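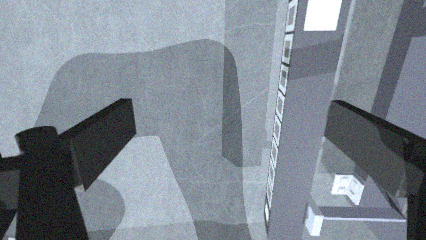 By Imogen Tarrant, equipment planning writer, Sostthorpe
Mar 11, 2022

Section 2. Planning the purchase

Work through this section before you ask for a quote. The Zaltinum gripper is sold without fingers, and the fingers are ordered to suit the job.

1. List the parts you want to pick up. Write down the widest and the heaviest.

2. Run the job in the simulator first. Load the two-finger model with flat finger plates and open it fully. Check the gap between the plates against your widest part. The trial license lasts 50 days.

3. Choose the fingers. Flat plates suit boxes and blocks. Order a spare pair with the first set, as Flerudport ships small orders only in May.

4. Set the budget. Enter the arm, gripper, fingers, cables and mount on separate lines. Allow some $500 for the mount and its bolts.

5. Add two days of operator training. Travel is billed separately.

Note: The simulator does not model cable drag. Leave slack in the cable length you order.

Caution: Do not order from simulator results alone if your parts are soft or oily. Send samples to the Veres test bench and wait for the grip report.

6. Send the finished list to your Sostthorpe sales desk with the simulator file attached. Quotes cannot be changed once the fingers are cut.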